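Evening Baker's Assistant, Evorby Bread Kitchen
Part-time, 18 hours a week, paid training

We're a small neighborhood bakery on Mersha Street, and we're looking for one more pair of hands for the evening shift. You'd be mixing doughs for the next morning, shaping rolls and loaves, weighing out flour and salt, and keeping the sourdough starter fed (she's older than most of our equipment and a good deal fussier).
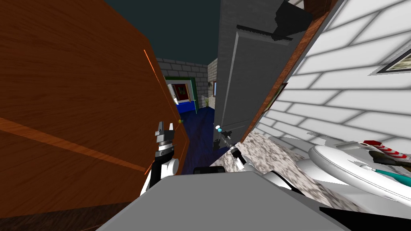 You don't need a diploma or years in a professional kitchen, though of course we'd be happy to hear about them if you have them. What matters more to us is that you like working with your hands, that you can lift a heavy sack of flour without hurting yourself, and that you don't mind going home with dough on your sleeves. On a busy night we shape 300 rolls, and it does go faster with good company and the radio on!

What we offer

A steady schedule of 3 evenings a week, agreed with you in advance
Two weeks of paid training alongside our head baker
A loaf to take home after every shift, and a discount on everything else
Paid time off, including the 2 weeks in February when we close
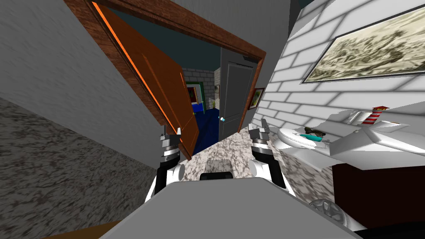 What working here is like

It's warm in the summer, I won't pretend otherwise, and the shift before a holiday can run long. But we sit down to eat together every evening, usually soup and whatever bread came out a funny shape, and people tend to stay with us. Most of our morning crew started out on evenings, and moving over is always possible when a spot opens up.
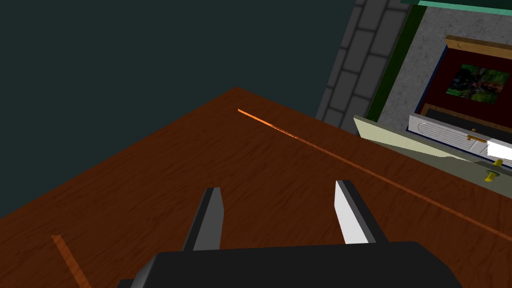

Conceição Moreira says the first week was mostly sticky fingers and asking the same thing over and over, and that it was well into the second before her baguettes came out anything like straight. She'd still tell anyone who's wondering about it to apply.

How to apply

Write us a short letter, or stop by the counter in the afternoon and ask for an application. Tell us a little about yourself and which evenings suit you. Please get it to us by 8/19/26.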